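Last updated: Sun 15 June

Sim bench, gripper purchase planning

Picking up from the April budget sheet. Ilham Mandagi wants one number for end effectors before the Zindivwood order closes, so I am working from the simulated room and leaving the real cell out of it for now.

Candidates are the Werkeck parallel unit and the Sembiring one. Both are two-finger. Werkeck quotes 80 mm opening, Sembiring 128 mm. The wider one costs more per pair and needs its own mounting plate, which Zolero can cut in 7 working days. Spare finger sets are extra with either vendor. I have put down two sets per arm and will not go lower.

The model in the sim is a generic two-finger gripper, so nothing in the renders should be read as vendor geometry. What I want from them is reach over the desk and how much of the wrist camera view the gripper body takes up. The second question decides whether we budget for a camera offset bracket.

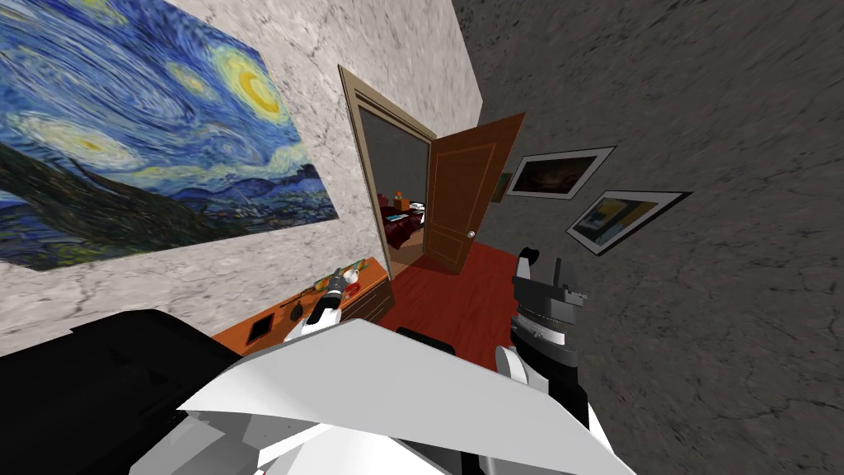
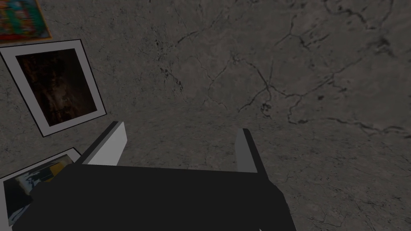
Sim bench, both views rendered. Second one: fingers open, nothing held, gripper body across the lower part of the view.

Notes from the views:
- Body blocks a lot of the lower view. Put the offset bracket in as a line item, one per arm.
- Left gripper gets over the desk in the first view. No clearance figure yet, need to pull it from the joint log.
- Large white sheet between the grippers in the first view. Sheet handling is the case where finger surface matters, and the sim fingers in the second view show no pads. Ask both vendors for pad pricing.
- Wall texture is too busy for the edge detector. Swap it before the next batch, no cost.

Budget lines as they stand: two grippers, four finger sets, two brackets, plates only if Sembiring. Contingency at 25 percent until written quotes are in. Compute for more sim time goes on the other sheet, do not add it here again.

Open: Werkeck has not confirmed whether the cable is included. Sembiring lead time unknown. Ilham to say if the plates can be charged to the Zindivwood order or need a separate request to Zolero.

Next batch uses the same room, with the opening set to 80 and then 128.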